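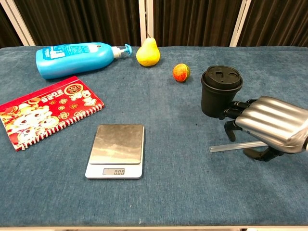

Octavio Zapata
Faculty advisor, Salazar Robotics Club

About the club

I was asked to write this page because the old one had the words "inspire" and "future" in it eleven times and a parent complained. Fair enough. I teach physics, I was handed the robotics club when the last advisor moved away, and I went in thinking most school robotics was a remote-control car with a grant attached. I still think that about some of it.

What we do at Salazar High is manipulation. A hand picks up an object, holds it, and puts it back down where it was told to. We have a silver hand with black fingers, a table covered in blue fabric, and a pile of stuff from people's kitchens and backpacks. Coffee cups with lids, a pump bottle, a pear, a straw, a notebook, a kitchen scale. Students who come in expecting battling robots usually last 2 meetings.

The cup is the one everybody wants to try first. It looks easy. Squeeze too hard and it buckles, too soft and it slides out, and the taper doesn't help you. Round fruit is its own problem, and a straw lying flat on fabric is worse than either. Zulema Espinoza, our student lead this year, keeps the log of attempts. It stood at 1069 when I last looked, failures included. I insist on the failures. I have sat through too many science fair videos where the robot works once and the music comes up.

About competitions: we enter one, the Grondari Open, in June. Last year our entry was called Brilitz and it finished next to last. The year before, the team told me they had a 99 percent success rate, and when I asked what they had tested on, it was one cup in one spot. We had a long talk about that. Now Efraín Huamán moves the objects between runs and doesn't tell the programmers where he is putting them.

What your kid will get out of it, as far as I can tell: patience, some Python, and a suspicion of any video of a robot doing chores. I can't promise a scholarship. I have never seen proof that clubs like ours cause one.

Meetings start at 3:30 p.m. in the room behind the stage. Dues are $50 a year - ask me if that's a problem and we'll sort it out. No experience needed. You do have to write things down.

Milagros Tello handles sign-up forms in the main office.

Recent from the club
Grondari Open: what went wrong with Brilitz
Picking up a straw, part 2
Why we stopped using the Modwood table
Aníbal Marulanda on calibrating fingers
Permission slips and dues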